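Thread Index | Previous | Next | Reply | Archive Home

Leltdale robotics club list
April 23, 2023

> How many door episodes do we still need before the Clavano entry? The plan from January said 50 per handle type.

Same number. The lever handle set is 15 short. Start each take with both grippers raised and pointed at the handle, and keep the marker cubes facing out.
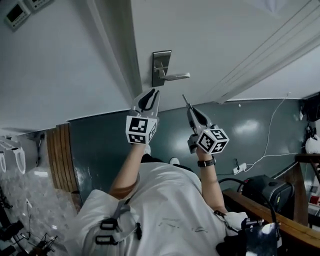 Takes where tracking drops for more than 12 frames get thrown out, so check the log before you move to the next door. Upload to the Monti folder, not Vendis, which is full. Knob handles can wait until the lever set is done.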